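Handout 3: House rules for a shared two-arm cell
Eylül Kozan, Automation Workshop module

I've put this handout third because by now you've all read the standards summaries and most of you will have fallen asleep over them. Fair enough! So I want to go through what the good-practice side looks like on an ordinary bench job, which for us is sorting leads and small parts into baskets by colour. It's dull work, and dull work is where people get careless (me included, see the bit about sleeves in Handout 2).

A word on what these rules are. Some of what follows comes out of the published safety material you have in your reading pack, but a lot of it is just our own local practice, written down over a few terms by people using the cell. If a local rule and the reading pack ever disagree, the reading pack wins and you come and tell me.

1. Before you enable anything

Walk round the cell first. Look at the floor, the baskets, the mounting plates and the cable runs, in whatever order you like, but do all of them. Then read the last entry in the log. If the last person wrote "left arm a bit odd", you don't start, you ring me.

Check what's in the baskets too. I know it feels fussy, but a sorting run that starts with parts already in a basket is perfectly fine as long as it's written down, and a nuisance for everyone if it isn't.

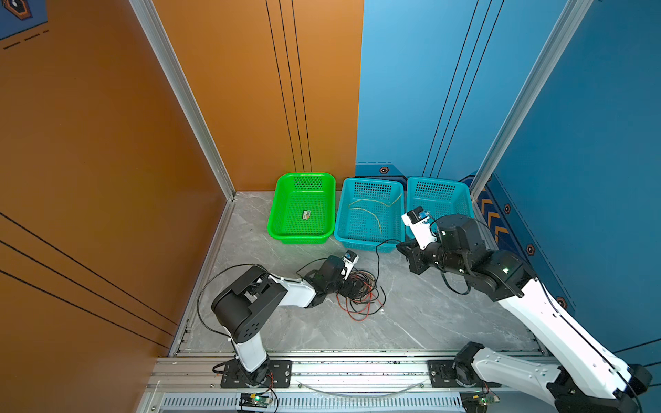

Fig. 1. Two arms at the front rail, three baskets at the back, wires still to be sorted on the floor.

The arms share the middle of the floor. That's the awkward part of any two-arm layout, and it's why we have the one-arm-in rule: if one gripper is down among the wires, the other one waits outside the shared zone. Yes, it's slower. Last February the Rolance group timed both ways of working and the careful way cost them 35 seconds over a full tray, which I can live with, and so can you.

2. Speed and reach

Our local limit for a first run is 335 millimetres per second at the gripper. You may go up to 700 once the run has been watched all the way through and signed off, and only with the cell clear of people. Those are our numbers for our cell, so please don't carry them off to another lab and quote them as gospel! Every cell needs its own assessment, done with its own tools and its own loads.

Reach is the thing students forget. When you draw the zone on your plan, draw it for the arm plus the gripper plus whatever the gripper might be holding. A lead is long and floppy and it doesn't stop where the fingers stop. I add the full length of the longest lead in the pile, all the way round, and then I check the rim of each basket against that. 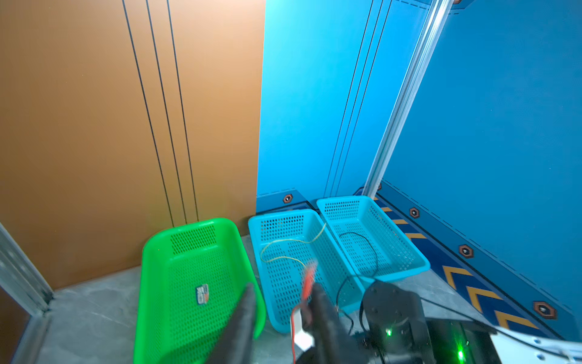 Which brings me to letting go. Our rule is that you release low, over the basket, and you wait for a clear view before the arm travels again. Write the wait into your program as a proper step with a name, so that the next person can find it. I once spent a whole afternoon hunting for a pause that somebody had buried in a routine called Dutitz (after their cat, I think) and I'd rather not do it again.

And if a lead goes over the edge of a basket, stop and log it. Don't nudge it back with the other arm. Don't reach in by hand either, unless the arms are stopped and locked off and you've got the key in your own pocket.

3. Tangles

Tangles get their own section because they cause most of our stops. Pull slowly. If two strands come up together, put them down and try a different end. Set the force limit before you begin and leave it alone, however tempting it gets at ten to five when you've got one knot left.

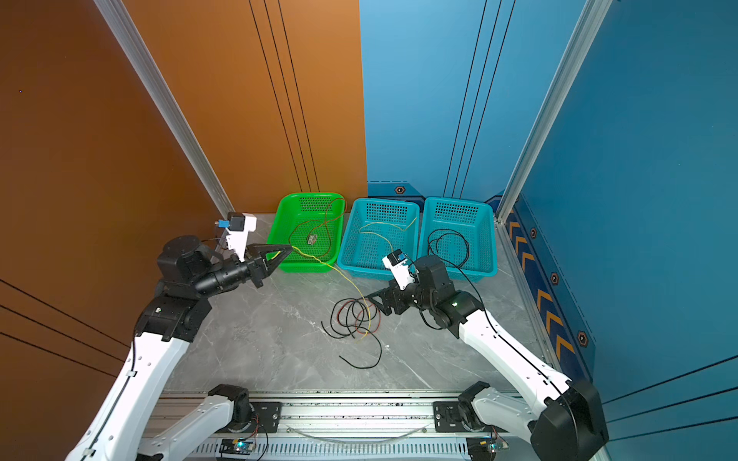
Panagiotis Omerović disagrees with me on the force limit, and wrote in the margin of my draft: "A fixed limit is fine for thick leads, but the thin ones will suffer. I'd set it per type and make people note which one they used. The Kaplan sheet already has a column for it."

He may be right. For this term, keep the single limit, but do fill in the column on the Kaplan sheet so we've got something to look at when we argue about it again.

4. Finishing up

Park both arms, lock off, then write down what's in each basket and what's still on the floor. "Some wires" won't do. Colour and kind, please, and your initials.

For next time: read the Fola notes up to the section on restart after a stop, and bring a sketch of your zones, in pencil.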